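Nindwood Wrist Camera and Soft Finger Set for Two-Finger Grippers
Sold by Hostby – Grippers and Arm Accessories
Page revised 4 Jan 2018

Overview | What is in the set | Bench comparison | Fitting | Care | Ordering

Overview

The Nindwood set adds a small wrist camera and a pair of broad tapered fingers to an electric two-finger gripper. It is meant for benches where the objects change often and where the arm has to pick low, flat, rigid items off a hard surface. The camera is fixed to the gripper body and moves with it. It looks past the fingers toward the work, so the finger tip stays in view during the whole approach.

Hostby sells the set in two versions. Version A has the camera and fingers only. Version B adds the Weldu controller, which reads the camera and drives the gripper from one unit. Customers who already run a Cutumar controller should order version A and the adapter cable listed under Ordering.

What is in the set

Wrist camera with fixed-focus lens
Camera bracket, gray
Two tapered fingers, molded, peach
Finger screws and a hex key
Camera cable, 2 m
Printed calibration card
Fitting sheet

The fingers are sold as a matched pair. Do not mix fingers from different sets, as the tip faces may not meet evenly.

Bench comparison

Most buyers ask how the set compares with the plain parallel jaws that come with the gripper. We ran both on our own bench with electrical accessories: power strips, USB hubs, adapters and coiled cords. These are a hard class of object for a small gripper. The casings are smooth, the bodies are long for their weight, and the cord pulls on one end when the strip is lifted. Sockets and ports also give the camera plenty of small detail to resolve at close range.

The bench was a white work surface with a patterned wall covering beside it. A busy background makes it harder for software to separate an object from what is behind it, and we wanted the camera tested against one. Cords were left attached or coiled next to the strips.

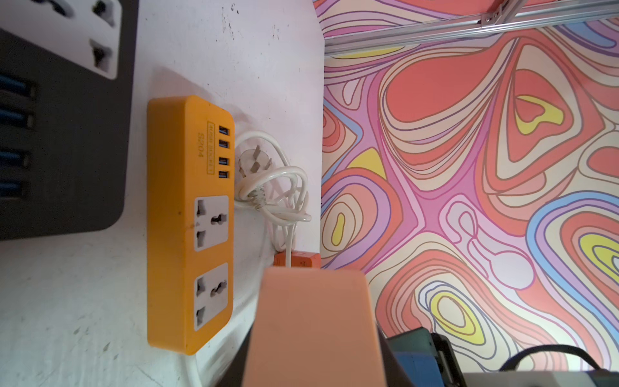 Each jaw type was given 404 pick attempts. An attempt counted as a success if the object was lifted clear of the surface, carried to the set-down point and released without a second grasp. The tapered fingers completed 38 more picks than the plain jaws. Most of the gain came from strips and adapters with rounded ends, where the plain jaws tended to slide off during the lift. On square-sided hubs there was little difference between the two.

Attempts that touched a cord were logged separately. Neither jaw type handles a loose coil well. If the finger lands inside a loop, the cord comes up with the object and may drag its neighbor. The wrist camera helps here only if the software is set to look for cords before closing. The Weldu controller has a setting for this. The Cutumar controller does not, and the check has to be written by the user.

Camera notes

The lens is set for close work. Molded or printed markings on a casing are readable when they face the camera squarely and the arm is still. Fast wrist motion blurs anything held in the jaws, and objects close to the lens go soft before objects on the bench do. For reading labels, stop the arm, wait for the picture to settle, then capture. We used a wait of 400 ms. Shorter waits worked on a stiff mount but not on a light rail.

Because the fingers fill the lower middle part of the view, anything directly behind them is hidden. Plan the approach so that the target sits above the finger tip in the picture, and take one capture from farther back before the final move. Users who need a clear view at the moment of contact should add a second, fixed camera. The Weldu controller has a spare input for one.

Exposure is automatic by default. On a white surface the automatic setting tends to darken black casings, and ports on a black strip can be lost. Locking the exposure on a dark object first gives a more usable picture. 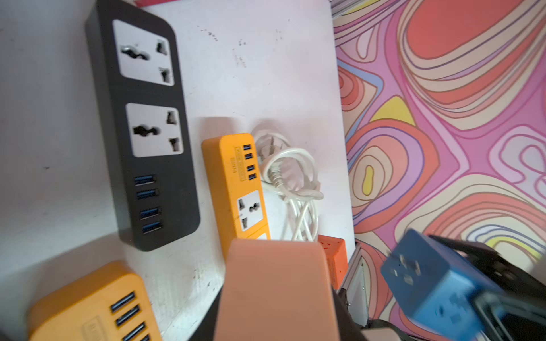
Controller comparison

Weldu: reads the wrist camera and one fixed camera, closes the gripper by width or by force, stores named grasps. Setup is done from a web page. Force readings are coarse at the low end, so thin plastic parts should be gripped by width.

Cutumar: reads one camera, closes by width only, runs user scripts. Faster to respond than the Weldu and a better choice where the customer has code already. There is no stored grasp list.

Fitting

Switch off the arm and the gripper. Remove the stock jaws. Fit the fingers with the tapered ends pointing away from the gripper body and tighten the screws evenly. Clip the bracket to the gripper body, seat the camera and route the cable along the arm with enough slack for a full wrist turn – a tight cable will shift the camera and spoil the calibration. Run the calibration card routine before the first pick and again after any finger change.

Care

Wipe the fingers with a damp cloth. Do not use solvent. Fingers used on rough casings should be checked in February if fitted at the start of the year, and replaced as a pair when the tip face shows a groove. Clean the lens with a dry lens tissue only.

Ordering

Version A: camera and fingers
Version B: camera, fingers and Weldu controller
Adapter cable for Cutumar controller
Replacement fingers, pair

Please state the gripper model and wrist flange type with the order.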